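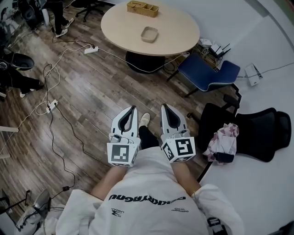
Books > Workshop Robotics > Part 2 > Chapter 3

Chapter 3
Building a Pair of Hand-Held Grippers

By the end of this chapter you will have a gripper for each hand, and I think this is the best build in the book! You squeeze a handle, two soft black fingers close on a cup or a sock, and suddenly you are thinking about grasping from the robot's side of the problem.

The Teltitura design prints in light gray and white plastic. Each gripper has two fin-shaped finger pads, a small housing where the pads meet the handle, and a cube covered in black-and-white square markers. The left and right cubes carry different patterns - keep them that way, or your tracking software will mix up your hands.

Set aside around 565 grams of filament for the pair. The first print takes an evening, and fitting the pads takes another (longer if, like me, you put the first one on backward).

Before you start, you will need:
- the printed parts from Chapter 2
- a small screwdriver and a flat file
- the two marker sheets, printed at full size

We begin with the handle. Clean up the inside of the slot with the file until the trigger slides freely, then set it aside and pick up the housing.

Copyright Jandotis Press, May 2018 | Contact | Back to top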